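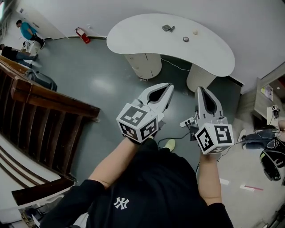 A gripper in each hand, marker cubes on show, and the kidney desk dead ahead.

Gondard Robotics Club: Two Hands, Summer Gallery

The Two Hands project began with a robot called Jarine, who has two arms and no idea what to do with them. Our job over the summer has been to show her. You hold a pair of grippers, you do something useful with them, and the recording goes into the pile that Jarine will learn from. It sounds like a holiday. By the second afternoon your wrists have filed a complaint.

We are a student club that meets upstairs at Ganlow, in a room meant for something quieter. Members range from people who can solder to people who came for the biscuits and were handed a screwdriver.

About the desk

The desk is white and shaped like a kidney, and it has been argued over more than any piece of code we own. Katsuhiko Tamura wanted a plain rectangular table, on the grounds that rectangles are easy to measure and kidneys are not. Valtteri Turunen pointed out that we already had the kidney. It stayed. Jarine may grow up believing that all furniture is curved, and we'll deal with that when she meets a bookcase.

Whatever is lying on top tends to become part of the work. The roll of tape in the picture is a regular. Tape is a surprisingly good teacher: it rolls if you look at it wrong, and there is a hole in the middle that everybody insists on using.

About the grippers

The pale finger jaws were the third design. The first set could pick up a sponge and nothing else, which limited our ambitions. The second set could pick up nearly anything and would then decline to let go. The teardrop openings came in with the current ones and let the fingers give a little when they close on something. Valtteri drew them over a weekend and has mentioned this since.

The black-and-white squares on the cubes are there so that the software can tell where each hand is and which way it's pointing. They work very well as long as a camera can see them, so we have all learned to move like people carrying soup. Sleeves are to be pushed up before you start. We lost an entire morning to a cardigan.

About the software

Ours is called Ikonen. It takes the recordings, lines up the left hand with the right, and throws out anything it doesn't like. It doesn't say why. Katsuhiko wrote most of it and says the error messages are clear if you read them in the right spirit. The most common one is "hand missing", and it does make you look down and check.

The tally

We have 1595 recordings that Ikonen has accepted, as of 25 July 2026. The target is 4000. If you're good at subtraction, please keep the answer to yourself, as morale is a delicate thing in August.

The best single day produced 99 good ones. That was the day the kettle broke, and the link has been noted by people who ought to know better.

What we have learned

Slow is better than quick. Everyone starts out quick, especially if somebody is watching, and every quick recording looks like a person trying to swat a wasp with a salad server.

Left-handed people do the job differently, and we'd like more of them. At the moment we have 2, and they're getting tired of being called in specially.

Passing an object from one hand to the other is much harder than it looks. You know where your own fingers stop. You don't know where the gripper's fingers stop until they've met in the middle with a click and the object has gone under the desk.

Mind the cables. This one is on the wall in capitals, and people still need telling.

Still to do

Jarine hasn't tried any of this herself yet. She needs a new shoulder bearing before she can lift anything heavier than an envelope, and the part is on order, a phrase we've come to use the way other families say "in heaven". The plan is to have her clearing the kidney desk by the December open evening, in front of parents. A shorter plan, involving a video and a lot of confident talking, exists as a backup.

Coming along

New members are welcome at any point in the term, with or without experience. Bring a top with sleeves that stay up and shoes you can stand in for an hour. You'll be recording within twenty minutes of arriving, and rejected by Ikonen within twenty-five. It happens to all of us, and Katsuhiko still gets "hand missing" himself, in a program he wrote.

If you'd like to borrow the gripper drawings for your own club, ask Valtteri. Allow time for the story of the weekend.

Back to all galleries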